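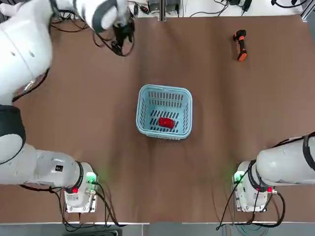 Figure 2. Sorting table with the light blue slotted basket, a red item inside it, and the orange-and-black handheld tool set apart.

3.2 Basket and table layout

The study looked at how small goods are placed in shallow baskets at the packing table. We kept to one basket type throughout, an open plastic one with slotted sides, and one brown tabletop. Strachan and Imrie drew up the item list from the Drularstead stockroom records, which held 3,779 lines in August. From these we chose 345 items small enough to lie flat in the basket.

Each item was placed once near the middle of the basket and once against a side. Items that rolled were left where they came to rest — we did not correct them. 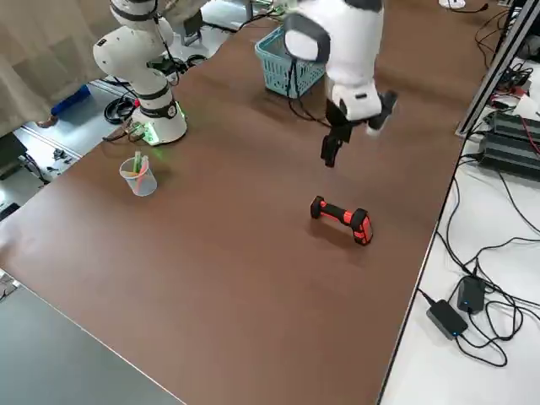

The position of the scanner was not fixed. In the Trornden layout it stays at the packer's right hand, but 42 of the placements were repeated with it elsewhere on the table, to see whether packers then moved the basket to make room. Those placements are reported separately in Section 4.1.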